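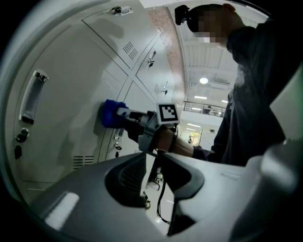 24/05/2024, locker doors, Urkcombe

Still not convinced a machine can do this chore. Doğukan says door opening is nearly there and cites 47 good pulls out of 100 on the Trulten arm, which I'd call less than half. Look at what one bank asks for: a long chrome pull on one door, a small recessed handle on another, latches, a couple of kinds of lock. Pressing a blue pad flat on a door face is the easy bit -- a broom could do it.

Want the recessed handles scored separately before October. Ask Welington for the old sheet.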